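How to Write an Investor Update People Will Read to the End

Filed under: Running the company after the check clears
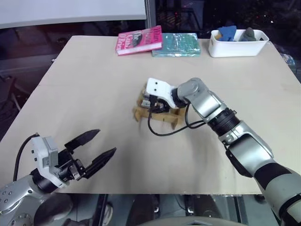 Hoi-yan Kong wrote in after my last column to ask whether she could skip a month when there was no news, and whether her investors would even notice. They would notice. Investors who haven't opened your last four updates have a remarkable sense for the one that never came, and they tend to fill the silence with the worst thing they can think of.

So send it. Keep it short and send it on the same date every month. Mine went out on the 10th, mostly because I kept missing the 7th.

Before you start

You need your bank balance, your revenue number and one quiet hour. Turn off chat. If you have a cofounder, agree on the bad news first, so that she doesn't learn about it from the update along with everyone else. I have done this. It was a long afternoon.

Step 1. Write the subject line

Company name, month, one fact. "Sedberg, July: first paid pilot signed" is fine. "Exciting times at Sedberg!" tells a seasoned investor that somebody has quit.

Step 2. Put the numbers at the top

Cash in the bank, monthly burn, months of runway, revenue. Use the same numbers in the same order every time. When I ran Poseven we changed our headline metric twice in one spring, each time to something that happened to be going up. One of our angels replied with a single line asking what had become of the old one. I still think about that email.

If your runway is under seven months, say what you're doing about it in the next sentence. Don't make people scroll for it.

Step 3. Say what went wrong

Two or three sentences. Name the problem, what it cost and what you changed. "We lost the Jakab account because onboarding took 21 days, and we've moved one engineer onto it full time" is a good entry. "We faced some headwinds" is weather.

Step 4. Say what went right

Now you can brag a little. Stick to things that happened. A great meeting is a meeting, and a letter of intent is a letter. Money that has arrived can be called money.

Step 5. Ask for something specific

Most founders waste this part. "Intros welcome!" gets you nothing - it asks a busy person to do your thinking for you. Try "Does anyone know the head of purchasing at Trollska?" and attach a short blurb they can forward without editing. Keep it to 2 asks. Anything past that reads like a wedding registry.

Step 6. Cut it

Read it aloud. Take out the paragraph on your vision, which they've already paid for. Take out the team offsite too, unless the offsite went badly enough to belong in Step 3.

Step 7. Send it, then answer the replies

Reply within a day, even if it's one line. If somebody makes an intro, tell them later how it went. People who hear back make more intros, and people who don't will quietly move you to the folder where updates go to rest.

A word on confidentiality: assume every update gets forwarded. Leave out salaries, customer names you've promised to keep quiet and anything you'd hate to hear read back to you by a competitor. The rest can go in, including the month you'd like to skip.

Next column: what to do when your lead investor changes jobs.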